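Kapitel 4
Leinwandbindung: Die einfachste Idee der Textilgeschichte

Ein Faden oben, ein Faden unten, und in der nächsten Reihe umgekehrt: Mehr braucht es nicht, um Stoff herzustellen! Wer das einmal mit Papierstreifen nachgelegt hat, sieht Hemden, Segel und Bettlaken mit anderen Augen. Die Leinwandbindung kommt mit 2 Schäften am Webstuhl aus, und doch entstehen aus ihr hauchdünne Schleier ebenso wie feste Taschenstoffe.
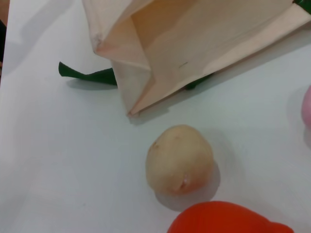 Aber ist ein Köper nicht viel haltbarer, fragt eine Leserin der ersten Auflage, warum beginnt das Buch dann nicht mit ihm? Eine sehr gute Frage, die uns in Kapitel 5 noch lange beschäftigen wird. Der Köper hat seine Stärken, vor allem bei dichten Geweben. Verstehen lässt er sich aber viel leichter, wenn Kette und Schuss schon vertraut sind.

Die Kette ist das Fadensystem, das gespannt im Webstuhl liegt, der Schuss wird quer dazu eingetragen. In der Weberei Tendov, deren ältestes Musterbuch aus dem Jahr 1659 stammt, rechnete man für ein Tuch mit etwa 1000 Kettfäden. Was für eine Arbeit, sie alle von Hand einzuziehen!

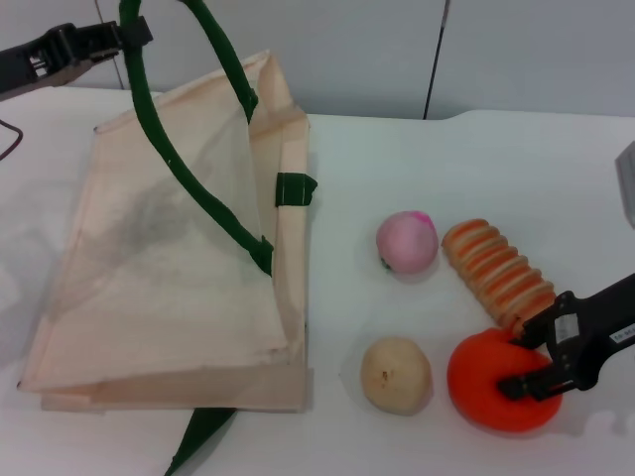 Jeder dieser Fäden läuft durch eine eigene Litze, und ein einziger Fehler zieht sich als Streifen durch die ganze Bahn. Geübte Augen finden ihn sofort (und ärgern sich). 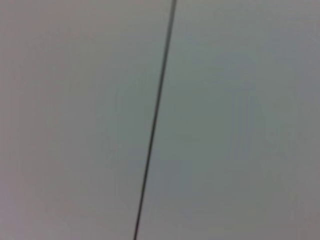
Abb. 4.3: Gerade Linie auf glatter, matter Fläche

Für die erste Übung genügen ein Papprahmen und 40 cm Garn je Kettfaden.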